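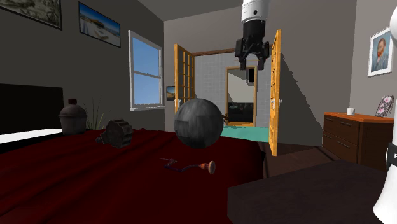
共同工房イスティア(Istia、所在地フレロッドコム)は、工房の会員が自宅の机と工房の作業台で製作を続けてきた卓上ロボットアーム「ツェガイ」(Tsegaye)の製作資料一式と、動作確認に使うシミュレーション環境「テヴィーン」(Tevine)を、本日10月26日(火)より一般に公開いたします。ツェガイは、家の中で人が手に取る物をつかんで移すことを目的にした、二本指のグリッパー付きのアームです。テヴィーンの中には寝室の部屋が用意されており、赤いベッドカバーの上に、暗い灰色の大きな球、歯車、木の握りがついた手回しドリル、首の短い壺などが置いてあります。形も大きさも違う物をわざと同じ場所に置き、グリッパーを上から近づける練習ができるようにしました。公開する資料は個人の製作に無料でお使いいただけます。

製作の背景

イスティアは、木工、金属加工、電子工作の設備を会員が共同で使う工房です。ロボットの製作は、もともと工房の正式な活動の中にありませんでした。電子工作の部屋で、余ったモーターを使って小さい腕を動かしてみた会員がいて、その隣の机で作業をしていた会員が減速機の問題に興味を持ち、木工の部屋からは台座についての意見が出ました。そのようにして参加する人が増え、昨年の冬に共同の製作として工房の予定表に載ることになりました。

最初の試作機は、台座が軽すぎました。腕を前に伸ばすと台座の後ろ側が机から浮き、クランプで机に固定しても、合板の台座そのものがたわんで、指先の位置が安定しませんでした。次の試作機では台座を一辺300ミリの正方形の鋼板に変更し、裏側にゴムのシートを貼りました。現在の図面はこの形を引き継いでいます。鋼板は切断と穴あけを済ませた状態で買うこともできますし、工房のボール盤であけることもできます。家庭で穴をあける場合は、板を必ず固定してから作業をしてください。手で押さえながらの穴あけは大変危険です。

アームの主な仕様

ツェガイを前方へいっぱいに伸ばしたとき、肩の軸からグリッパーの指先までの長さは500ミリです。この姿勢で持ち上げられる物の重さは、200グラムまでと定めています。腕を曲げた姿勢ではもう少し重い物も持ち上がりますが、モーターの温度が上がりやすくなりますので、資料では姿勢に関係なく同じ上限を守るようにお願いしています。

関節の部品は、家庭用の3Dプリンターで出力できる寸法に分割しました。肩の部品だけは大きいので、斜めに置いて出力する必要があります。サポート材の付け方によって軸受の入る穴が楕円になることがあり、私たちもこの部品を何度も出力し直しました。資料の中に、うまく入らなかったときの削り方を写真付きで載せてあります。軸受を金づちで打ち込むことはおやめください。万力に当て板を入れて、ゆっくり押し込む方法をお勧めします。

グリッパーの指は平行に開閉します。指の内側には薄いシリコーンのシートを両面テープで貼ります。初めは接着剤を使いましたが、交換のときに指の表面まで傷めてしまうことがあり、テープに変えました。テープは時間がたつと横にずれてきますので、定期的に貼り替えることが必要です。

配線は腕の外側を通します。内側に通す案もあり、見た目はそのほうがきれいです。しかし、家で修理をする人が関節を全部外さなくても線を交換できることを優先しました。肘のところで線に余裕がないと、腕を伸ばしたときにコネクターが抜けます。組立説明書では、線を束ねる位置に印をつけてあります。

非常停止スイッチは、必ず取り付ける部品として部品表に入れました。スイッチを押すとモーターの電源が切れ、制御基板の電源は残ります。電源が切れた腕は自分の重さで下がりますので、腕の下に手や顔を入れないでください。お子さまやペットのいる部屋で使用するときは、電源を入れたままで机を離れないようにお願いいたします。

シミュレーション環境「テヴィーン」について

テヴィーンは、実際の腕を動かす前に、動作のプログラムを画面の中で確かめるための環境です。ツェガイの製作に参加した会員の中には、工房に来られるのが週末だけの人もいます。平日の夜に家のパソコンで動作を作り、工房で本物の腕に入れて試す、という進め方が必要でした。

部屋を寝室にすることについては、会員の中で意見が分かれました。机の上だけの簡単な環境のほうが計算が軽く、作るのも早いです。それでも寝室を選んだ理由は、ベッドの表面が平らでないことにあります。布にはゆるやかなしわがあり、物の底がきちんと水平になりません。家の中で物をつかむときには、そのような場所がたくさんあります。部屋には窓、格子のガラスが入った木の扉、引き出しのついた木のたんすもあり、たんすの上には白いマグカップと写真立てを置きました。壁には額に入った絵や写真がかかっています。

物の選び方についても説明いたします。球は、二本の指で挟む位置を少し間違えると逃げてしまう形です。歯車は縁に歯があるので、指が当たる角度によって接触の仕方が変わります。手回しドリルはクランクの部分が曲がっていて細く、握りの部分は丸くて太いので、どこを持つかを決めるところから考えなければなりません。壺は、首を持つか胴を持つかで必要な指の開きが大きく違います。大きい球はツェガイの指では挟めませんので、つかめない物を正しく「つかめない」と判断するプログラムの練習に使っていただけます。物の大きさと重さは設定ファイルで変更できます。

正直に申し上げますと、画面の中で成功した動作が、本物の腕でも同じように成功するとは限りません。テヴィーンの摩擦の値は、工房にあるシリコーンシートを使って合わせたものです。ほかの材料を指に貼る方は、ご自分で値を調整してください。歯車の遊び、机の振動、電源電圧の低下は、現在の版には入っていません。初めて本物の腕に動作を入れるときは、速度を最も低い設定にして、非常停止スイッチに手を置いた状態で始めてください。

公開する資料の内容

組立説明書は200ページで、部品を並べるところから最初の動作確認までを順番に説明しています。日本語版は、工房の中で日本語を学んだ会員が翻訳し、日本語を母語とする方に読んでいただいて修正しました。わかりにくい表現がまだ残っているかもしれません。お気づきの点は、ページ番号を添えて窓口までお知らせいただけますと大変助かります。

説明書のほかに、出力用の部品データ、台座の図面、部品表、配線図、制御基板に書き込むプログラム、そしてテヴィーンの本体が含まれています。部品表には、会員が自分で使って問題のなかった部品の規格だけを書きました。特定の販売店の名前は入れていません。モーターは同じ寸法でも軸の形が違う製品がありますので、ご注文の前に図面の軸の部分をご確認ください。

必要な工具は、六角レンチ、精密ドライバー、はんだごて、テスター、万力です。3Dプリンターをお持ちでない方は、お近くの共同工房や出力サービスをご利用ください。部品データは、ほかの方に出力を依頼するためにそのままお渡しいただいてかまいません。

資料をもとに改造したアームを公開するときは、もとの資料の名前と、変更した場所を書いてください。製作したアームの販売、または資料の一部を使った製品の販売をお考えの方は、事前にイスティアへご相談をお願いいたします。

工房での製作会

フレロッドコムの工房では、12月にツェガイの製作会を行います。参加される方には、肩から肘までの部分を工房で組み立てていただき、グリッパーと配線はご自宅で完成していただきます。出力に時間のかかる部品は、申し込みをされた方の分を工房で先に出力しておきます。はんだ付けの経験がない方は、製作会の前に開く練習の時間にご参加ください。工具の使い方に慣れている方は、練習の時間に出る必要はありません。

材料費と日程の詳細は、決まり次第、工房の入口の掲示板と会員向けのお知らせに掲載します。会員でない方も参加できます。18歳未満の方は、保護者の方とご一緒にお越しください。作業をするときは、袖口の広い服、手袋、長いひものついた服を避けてくださいますようお願いいたします。髪の長い方は後ろで束ねてください。

製作に参加した会員のコメント

「私は家の台所の机で腕の配線をしました。夕食のときには全部を箱に片づけなければならないので、部品を小さい袋に分けて、袋に工程の番号を書きました。この袋の分け方が、そのまま説明書の章の順番になっています。自分と同じように、作業の場所をいつも広げておけない人に使っていただきたいです。」(配線と組立説明書を担当した会員)

「壺をつかむ動作を作るのに、思っていたよりも長い時間がかかりました。胴を持とうとすると指の開きが足りず、首を持つと、持ち上げたときに壺が回ってしまいます。今は首の少し下に指を入れる動作を使っていますが、もっと良い方法があると思います。考えた方はぜひ送ってください。」(テヴィーンを担当した会員)

今後の予定

次の版では、肘の関節の遊びを減らすために、ベルトの張りを外側から調整できる部品を追加する予定です。今の設計では、張りを変えるときに肘のカバーを外さなければならず、ねじ穴が傷みやすいという指摘を会員から受けています。すでに印刷した部品を無駄にしないように、新しい部品は今の肘に後から取り付けられる形で検討しています。

テヴィーンについては、物の置き場所を起動のたびに変える機能を準備しています。また、台所の部屋を追加してほしいという希望がありますが、公開の時期は決まっていません。

資料の入手方法とお問い合わせ

資料は、イスティアのウェブサイトの製作資料のページから入手できます。通信の環境によりダウンロードが難しい方には、工房の受付で、お持ちいただいた記憶媒体への複写をいたします。

組立についてのご質問は、説明書のページ番号、使用しているモーターの規格、問題が起きたときの状態を書いて、ウェブサイトの問い合わせフォームからお送りください。返事は会員が交代で書いておりますので、お時間をいただくことがあります。電話での技術的なご質問はお受けしておりません。取材と工房の見学をご希望の方も、同じフォームをご利用ください。見学の方には、作業室で保護めがねをお貸しします。

発表者
共同工房イスティア(Istia)
フレロッドコム
ツェガイ製作グループ 広報担当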